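Curved fingers vs flat parallel jaws for kitchen tasks (sim first, then real)

Forum > Manipulation > Grippers and end effectors

witold_t
Nov 27, 2024

Evening all, and apologies in advance for the length of this one, I've been saving it up.

We are a small outfit and we've got to pick a gripper before February, when the money for it goes back in the pot. The job is kitchen clearing: fruit and veg, crockery, the odd cloth, in and out of a sink. The two candidates are the Trummer with its flat parallel jaws, and the Nerdale, which has the curved fingers that close like a pair of hooks. Dimas Chong, who some of you know from the old controller threads, swears by flat jaws for everything and has done for as long as I've known him. I went in agreeing with him and I'm now not so sure.

Before spending anything I've been running both in simulation, same arm, same controller, same start positions, only the fingers swapped over. So far that's 1,398 attempts in all, spread over a handful of layouts. The sink layout is the one that splits them most clearly and it's the one I'd like opinions on.
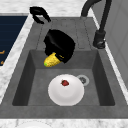
Sink layout, curved fingers, nothing picked up. Corn up by the drainboard, strawberry on the plate in the basin.

What I'm finding with the curved fingers is that they're lovely on the corn. You come down across the cob, the hooks go underneath, and it more or less centres itself even if your angle is a bit off. The flat jaws want to be properly square to it or it rolls. Where the curved ones let me down is the strawberry. With a plate under it you can't get the tips low enough on either side without touching china, and then the whole plate skates across the bottom of the basin. The flat jaws just go down and pinch.

So my question is a simple one, I hope. If you'd had to pick a single gripper for this kind of work, which would you go for, and has anybody found that the sim result held when they moved to real hardware? I'd be grateful for any tales, good or bad.

Witold

khairul.khoo
Reply to witold_t

Hello Witold, nice to see somebody swapping only the fingers for once! So many comparisons I read change the arm and the camera and the controller all together and then announce a winner.

I've had the Nerdale on a real arm since last winter and I'm fond of it, so take this with a pinch of salt. Your corn result matches mine. Anything long and roundish, it forgives you a great deal. Courgettes, bottles, rolling pins, I even had it handing me a rolled-up tea towel. For small things on plates I came at it from the side, with the fingers tilted so that only one tip goes near the plate and the other comes over the top. It's slower and you need a wrist with a bit of travel in it, but the plate stays put much more often.

Are you coming straight down every time? If your controller only allows top-down grasps then I'd say you're testing the controller as much as the fingers.

witold_t
Reply to khairul.khoo

Straight down, yes, guilty. I'd locked the approach to keep things fair between the two, and it hadn't crossed my mind that it might be fairer to one than the other. I'll free up the tilt and have another go.

rendance_anisa
Reply to witold_t

I'm going to be the grump here, sorry, and I do mean it kindly.

I wouldn't choose a gripper on this at all. We did very much the same thing at Rendance with a simulated worktop and came away convinced that one set of fingers was miles ahead, and on the bench the two were so close that I couldn't have told you which was which with my eyes shut. Contact in sim is the weakest part of the whole business. A cob of corn in there is a rigid bumpy lump with a friction number on it. A real one has give, and if it's just been rinsed it's as slippery as soap. The strawberry is worse, because yours can't be squashed and mine certainly can. Your flat jaws may be "winning" by squeezing to a degree that would give you jam.

And then there's that black thing the corn is tucked into. Is that a cloth, or a bag? Is it soft in the physics or only soft to look at? Whichever it is, it matters a lot, as a hooked finger going under the corn is going to gather up whatever's next to it.

I'd put the time into borrowing both for a fortnight. Most suppliers will lend if you ask nicely and promise to post it back in the same box.

Anisa Halim

witold_t
Reply to rendance_anisa

No need to be sorry, that's just the sort of thing I was after. It's rigid in the physics, so yes, only soft to look at, and I take the point entirely. I'd been counting it as a success if the corn came up and not looking too hard at what else moved.

On squeezing, I've got the closing force capped to the same value for both, but I'd be lying if I said I'd chosen that value with a strawberry in mind.

ikhsan_l
Reply to rendance_anisa

I'd disagree a little with Anisa. I don't think sim is useless for choosing fingers, I think it's useless for choosing between fingers that are close. If one design can't physically reach the thing without hitting the plate or the basin wall, that's geometry, and geometry carries over very well. We ruled out a wide-bodied gripper that way on a deep sink job (the palm fouled on the rim before the tips were anywhere near the bottom) and when one finally turned up on loan it fouled in precisely the same spot. Saved us a purchase.

So I'd split your attempts into two piles, Witold. In one pile, the failures where something bumped into something before the fingers closed. In the other, the ones where it closed and then slipped. I'd trust the first pile and be very wary of the second.

One more thing on that layout. You've got a black gripper working next to a black tap with a black bundle under it. If you're feeding a camera into the controller at any stage, have a look at how it copes. Our Fovley camera was perfectly happy until the fingers passed in front of something the same colour, and then the estimate of where the tips were wandered off. We ended up with a strip of pale tape on each finger and felt rather silly about how well it worked.

Ikhsan Lumenta

dimas_chong
Reply to witold_t

I hear my name has been taken in vain. Flat jaws! I'm not budging.

In fairness, what I've always said is flat jaws with decent pads on them. Bare metal rolls a cob, of course it does. Put a soft ribbed pad on each side and the rolling mostly goes away, and you keep your nice thin tips for the strawberry. Pads cost next to nothing and you can change them while the kettle's on. With the curved fingers you're stuck with the curve you bought.

Khairul's side approach is clever but I'd like to see it done in the bottom of a deep basin with those steep walls. On a worktop, certainly. Down in a sink, where's your wrist meant to go?

khairul.khoo
Reply to dimas_chong

It depends where the plate is, Dimas. In the middle there's room. Tight against the wall I agree it's miserable and I'd slide the plate out first, which is cheating a bit.

rendance_anisa
Reply to ikhsan_l

The two piles idea is a good one and I'll happily climb down as far as that. Reach, yes. Grip, no.

witold_t

Thank you all, this has been far more use than another week of me muttering at a screen. I went through the sink attempts this evening with Ikhsan's two piles. For the curved fingers, 148 failures were bumps before closing, nearly all of them tip against plate, and 128 were slips or drops. I haven't sorted the flat jaws yet, I ran out of evening.

Plan is to free the tilt for both, make the black thing properly soft if I can stop it exploding, try a padded version of the Trummer to keep Dimas happy, and write to both suppliers about a loan. If anyone has settings for soft bodies that don't slow everything to a crawl, I'm all ears.

ikhsan_l
Reply to witold_t

Fewer points in the mesh than you think you need, and a smaller time step than you'd like. I'll dig out ours and send them over at the weekend.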